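FOR IMMEDIATE RELEASE – Fri 19 June

**Wulis put out second album "Bromside" on tape and download, play two hometown shows**

Lowther duo Wulis have a new record. It's called *Bromside*, it's out today, it's on Goson Tapes. Eleven songs, a bit under forty minutes, and a good deal louder than the last one.

Wulis are brothers Angus Prendergast (guitar, voice, most of the tape hiss) and Digby Prendergast (drums, organ, the other voice). First album was mostly quiet stuff, recorded in a spare bedroom with the window shut. People liked it. They've been asked to make it again more or less ever since and have declined.

*Bromside* was tracked live on an eight-track cassette machine over two long weekends, amps in the hall, drums in the kitchen. Hardly any overdubs. The organ on side B went on afterwards, and so did the handclaps on "Green Side Up", which are both brothers and are not in time.

"We wanted it to sound like the set," says Angus. "When we play we don't stop between songs, we're bad at talking. So the record doesn't stop either. There's one gap and that's where you turn the tape over."

Side A runs from "Culvert" straight through to the single "Long Division", which has been getting some late-night college radio play the past few weeks. Big two-chord thing, drums way up front, vocal buried. Side B is stranger. "Bus Shelter Hymn" is seven minutes of organ and brushed snare with a field recording of rain under it. "Angus Wrote This One" was written by Digby. Closer "Bromside" is the only song on the album with an acoustic guitar, and it's the one the brothers argued over longest – it was off the tracklist until the week of mastering.

"I still think it's too slow," says Digby. "But my mother likes it, so."

Bromside is the street the two grew up on. The record isn't a concept album and they'd like that made clear. Some of the songs are about the street, some are about driving away from it, one is about a dentist.

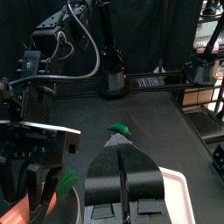 *Small green toy chili pepper on the table.*

The tape edition is 389 copies, clear shell, two-color insert folded by hand. Each one has a lyric sheet and a download code. Label says there wont be a second run, the machine they dub on is due to be retired after this job. Digital is everywhere the usual places are, as of this morning. No vinyl planned right now. Please stop asking Digby about vinyl.

Artwork is by Angus, cut paper and photocopier. The lyric sheet is typed, with corrections left in.

**Live dates**

Two shows to mark the release, both in Lowther, both at the Lowther Street Rooms:

- Early show, all ages, doors at 4. Seated. Wulis play side B plus older songs, quiet set.
- Late show, 18 and over, doors at 8:30. Standing. Whole album front to back, no encore.

Both shows are the last Saturday in June. Capacity is 121 each and the early one is close to gone. Tickets from the label or on the door if there are any left. Tapes on sale at both. Cash or card this time.

Support at the late show still to be confirmed, will update when we know. The room has step-free entry from the parking lot side. It gets warm in there.

More dates in the fall, being booked now. Promoters please get in touch with the label directly and not through the band's inbox, which they check about once a month.

**Tracklist**

Side A
1. Culvert
2. Half the Street
3. Nobody's Lawnmower
4. Dentist
5. Salt on the Steps
6. Long Division

Side B
1. Green Side Up
2. Bus Shelter Hymn
3. Angus Wrote This One
4. Leaving by the Back
5. Bromside

**About Goson Tapes**

Small cassette label out of Lowther. Puts out noise, home-recorded pop, some solo organ, the occassional spoken thing. Everything dubbed in real time. Demos welcome, links only, replies are slow.

**Press**

Review downloads on request, full album, no watermark. A few tapes set aside for radio and print – say which you are and give a mailing address. Both brothers available for interview by phone or email, evenings are better. Angus will do mornings if he has to. "Long Division" and "Culvert" are cleared for airplay now, rest of the album from today. "Dentist" has one swear in it, second verse, clean edit available.

Lyrics, credits and the longer bio can be sent over same day. Ask the label.

ENDS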